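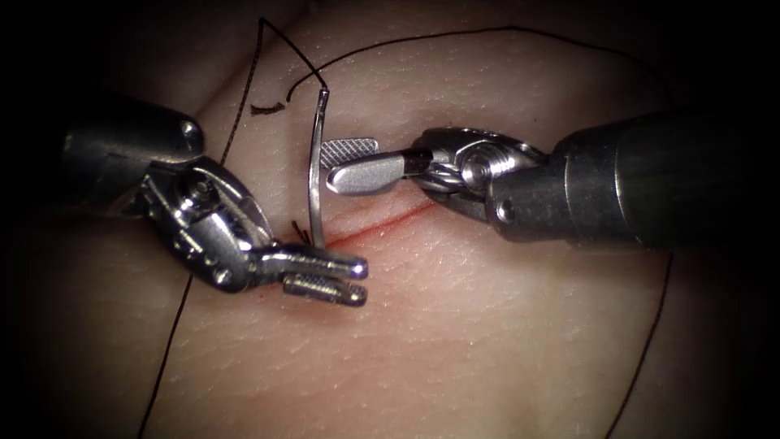 Wait until the second envelope comes, a reply to my last thread warned, the first bill is only there to get your hopes up. Reader, the second envelope came.

For anyone just joining: in May I had a small hernia fixed at Plonden Surgical Center. Outpatient, home by dinner. The surgery was the easy part. I slept through it, and I'm good at that.

Envelope one was from Plonden, for the room. Fine. I used the room. I have no complaints about the room.

Envelope two was from an outfit called Zutalance, for $600. I had never heard of Zutalance. The line on the bill said PROF SVC MISC. I have worked in offices my whole adult life and I couldn't tell you what that is, though I've probably attended it.

Called Zutalance. The recording told me my call was important and then played the same piece of flute music for 15 minutes. I can now hum it. I have hummed it at the grocery store.

A very pleasant agent explained that Zutalance handles billing for the anesthesia group. Okay, I said, was the anesthesia group in network? She said that was a question for Fahy, my insurer.

Fahy said it was a question for Zutalance.

I asked Fahy if they could maybe call each other. They have each other's numbers. I have each other's numbers. There was a pause, and then I was offered a survey.

Practical bit, for those of you who came for help and have been very patient with me: ask for an itemized bill. Ask in writing. The bill they mail you first is a summary, and you can't argue with a summary.

My itemized bill ran nine pages. On page two I was charged for the same recovery medication twice, same time, same dose. Either it's a typo or I was having a much better afternoon than I remember.

Also, check the bill against the explanation of benefits, the thing that says THIS IS NOT A BILL in large letters. I'd been throwing those out. It says right there it's not a bill! But it has the claim number and the amount you're supposed to owe - mine was a good deal less than what Zutalance wanted.

Write down the reference number for every call. Mine are on the back of a takeout menu from Tastia, next to the dumplings, and I've had to read them out loud three times now. We've ordered a lot of dumplings during this process.

Where things stand, July 2025: the duplicate charge is gone. The rest is "under review," and I've been told not to pay while it's under review. I've also received a reminder to pay.

Several of you asked how the hernia is. Fine, thanks! I can lift the mail.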